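Clenalach opens its laundry service to people living alone

The town of Clenalach will take over the cost of a bedding service that has been run from the old school in Palitz Street since January. The council agreed to this at its last meeting, after a short discussion in which all parties spoke in favour. The service receives 3,000 euros for the first year.

The idea is a simple one. People who live alone and find it hard to change a duvet cover or carry heavy sheets can ask for help. Two helpers come to the home, take the used bedding with them and make the bed with a clean set. The washed items are brought back the following week, folded and in a paper bag with the name of the household on it.

Friederike Hollmann, who started the service together with her neighbour Cinzia Serra, told the council that 333 households have signed up until now. Most of them are in the lower part of the town and in the streets behind the Teuber bakery. "We thought that older people would call us first," she said. "But many calls came from persons with a broken arm or a bad back, and also from young mothers."

In the first months the two women did the washing in their own homes. This became too much very quickly – Ms Serra said that her machine was running until eleven in the evening. The firm Drultard, which cleans the linen of several hotels in the valley, then offered them two machines and a dryer at a low price. 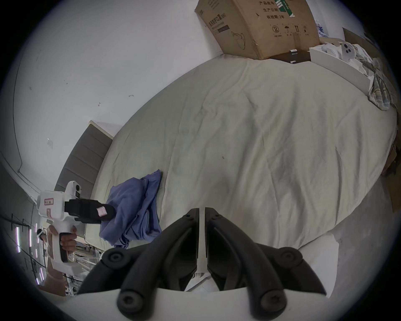
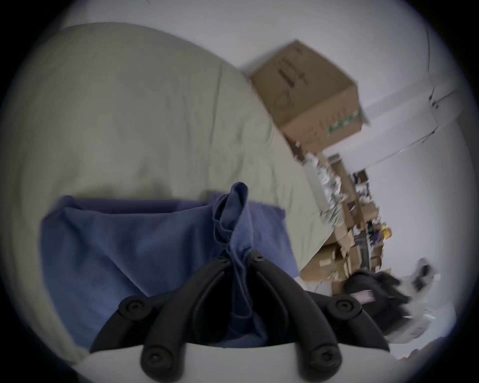
How can a household sign up for the service?
A call to the town hall between nine and twelve in the morning is enough. The first visit is normally agreed on the phone, and no form has to be filled in before it.

A visit costs four euros, and people with a low income pay nothing. The bedding must belong to the household, as the service has only a few spare sets for emergencies. Wool blankets and feather pillows cannot be accepted for the moment, but Ms Hollmann hopes to change this when a larger dryer has been found.

The council also spoke about the villages outside the town, where the next bus stop is often far away. One member asked if the service could go there twice a month. Ms Serra answered that this would need a second car – the present one is her own. The mayor's office will look into the question and report back before the summer break.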